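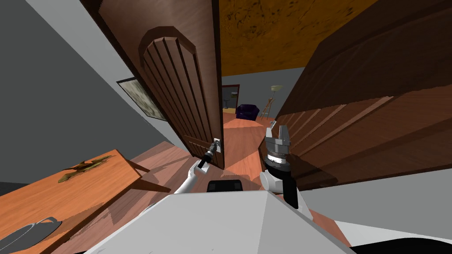 Ensaio de abertura de porta em ambiente simulado. Garra esquerda fechada sobre a maçaneta de alavanca.

Caderno de laboratório - Grupo de Manipulação Doméstica, projeto Zistham
28 de fevereiro de 2018

Objetivo da sessão: verificar se a política de abertura de portas, treinada na casa virtual Jokberg, pode ser considerada apta para a próxima etapa do projeto, isto é, a sua integração com as tarefas de arrumação de quartos. A pergunta de fundo mantém-se a mesma desde o início dos trabalhos: que tarefas de uma casa comum podem hoje ser confiadas a uma máquina sem a presença de um operador.

Configuração: simulador Jernus, versão estável. Controlador dos dois braços sem alterações em relação à entrada anterior. Atrito da maçaneta no valor padrão, mola de retorno ativada. O modelo da porta interior com painel arqueado foi mantido, por ser o que apresenta a dobradiça mais fiel entre os disponíveis na biblioteca.

Foram executadas 63 tentativas completas. Considera-se bem-sucedida a tentativa em que a maçaneta é acionada, a folha ultrapassa o ângulo mínimo de passagem e a base atravessa o vão sem contato com o batente. Cumpriram os três critérios 55 tentativas. Das restantes, duas terminaram por perda de preensão e seis por contato da base com o batente, já com a porta aberta.

A preensão da alavanca deixou, portanto, de ser o problema principal. O que continua a falhar é a coordenação entre o braço e a base: o robô puxa a folha corretamente, mas inicia o deslocamento antes de o cotovelo recolher. Uma pessoa resolve essa passagem com um passo atrás, sem pensar. No nosso planejador, o passo atrás tem custo elevado e quase nunca é escolhido. Propõe-se rever esse peso antes de qualquer outra modificação.

Observação sobre o segundo braço. Durante a abertura, o braço direito permanece erguido, com a garra aberta, sem função atribuída. A postura foi herdada da configuração de repouso e aumenta desnecessariamente o volume ocupado pelo robô em passagens estreitas. Testar postura recolhida junto ao corpo. Registrar separadamente, para não confundir o efeito com o da alteração de custo. 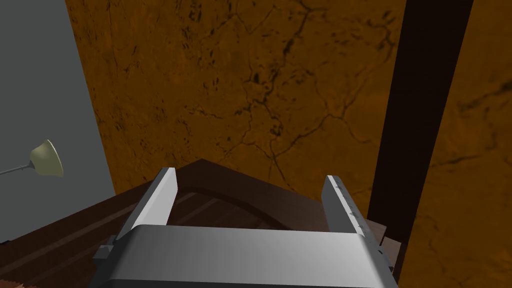
Quanto à câmera de punho, os dois dedos ocupam a parte inferior central da vista quando a garra está aberta. Isso é aceitável na aproximação final, mas reduz a área útil para o detector durante a busca. A madeira escura agrava a dificuldade: nas superfícies com sulcos e molduras, o detector propõe por vezes um puxador onde existe apenas relevo. O conjunto de treino atual contém 2.853 imagens de punho, com predominância de móveis claros e lisos. Solicita-se a ampliação com acabamentos escuros e painéis trabalhados - de preferência com iluminação variada, pois a atual é demasiado uniforme.

As texturas das paredes também merecem nota. O revestimento alaranjado com veios é pouco representativo de uma residência real, mas convém conservá-lo em parte dos ensaios, como fundo difícil para a segmentação.

Comparação com o protótipo físico: a bancada Rees dispõe de uma única porta, leve e sem mola. Os resultados de hoje não devem ser extrapolados para essa bancada, e menos ainda para uma habitação ocupada, com tapetes, objetos no chão e pessoas em circulação. Em reuniões externas, recomenda-se a formulação "abre portas de um modelo conhecido, em simulação".

Parecer provisório: a tarefa isolada está em condições de avançar para ensaios encadeados. A sequência abrir, atravessar e fechar não está. O fechamento não foi avaliado nesta sessão, e a política correspondente é anterior à revisão do controlador.

Pendências:
Rever o custo de recuo da base e repetir a série com as mesmas sementes.
Ensaiar a postura recolhida do braço direito.
Ampliar o conjunto de imagens de punho.
Solicitar à equipe da bancada Rees a instalação de uma mola na porta, para comparação até julho.
Arquivar os registros das oito falhas na pasta comum, com indicação do instante de contato ou de perda de preensão.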